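Juraj Danko started serving suppers at the Prekodska hall in December, after the canteen at Drandonura closed. He had worked in that kitchen for 10 years, first on the dishes and later as head cook.

"I didn't want to stop cooking," he says. "The hall had a stove and a sink, so I asked for the key."

The first supper was bean soup and bread. Since then he has served 1395 meals, all written down in a school notebook. People pay what they like into a tin by the door. The best evening brought in 703 crowns and the worst 128, when the bus from Ngui was not running.

He is strict about a few things. Food goes out on trays, soup comes first, and no one eats standing up.

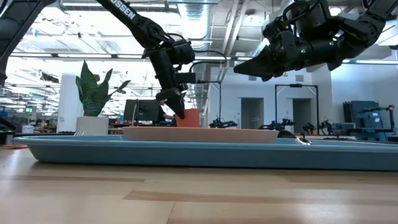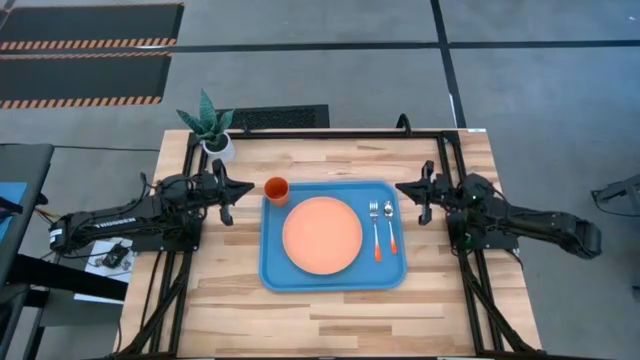
Danko shops in the morning and plans the meal on the way home. "If cabbage is cheap, it's cabbage. I don't write a menu – people would only argue with it."

His mother taught him to cook, though she never measured anything. He still has trouble when someone asks for a recipe. "I tell them to come and watch. Some do."

The hall needs a new boiler, and he may have to move to the old school at Nonent while it is fitted. He has been to look at the stove there. "Two rings work. I can make soup on two rings."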